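Week 3 handout - learning from the wrist view
Notes by Pylyp Lytvynenko, 5 September 2018

Last time I rattled through Dota, our little method for teaching an arm to pick things up by copying people, and a few of you asked what the arm gets to look at. Fair question! It only has the small camera at the wrist. No ceiling view, no map of the room, just whatever sits past the fingertips.

## Why I care about the bad frames

When we ran the first set in June we had 600 demonstrations, and I wanted to throw away every blurry picture in them (I'm tidy like that). Kravchuk talked me into training it both ways. With the blurry frames removed, the policy managed 20 good grasps out of 30. With them left in, it got all 30, which I didn't believe until we'd run the whole lot again at Clastgate.

My best guess is that the fast bits carry the turning. Look at what a swing of the wrist does to the room - the two black fingers are still easy to find, but the tabletop has gone to stripes and the floor fan in the gap is sitting at a silly angle.

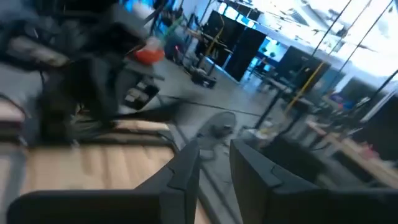 ## What to do with frames like this

1. Keep them in order. A smeared frame on its own says very little, so we feed the network short runs of 20 frames.
2. Don't sharpen them. I tried, and the filter made up edges along the poles and cables that the network then happily learned from.
3. Mask nothing at first. The fingers are a handy fixed reference and I'd like you to see the plain result before you start cropping.

## For the lab session

Load the Clovach set and train two copies, one with the blurry frames and one without. Plot the error in wrist angle for each. If your two curves sit on top of each other, check that the filter is switched on (I lost a whole afternoon to that one).

Bring your plots along even if they look odd. Kravchuk has the spare login if yours has expired.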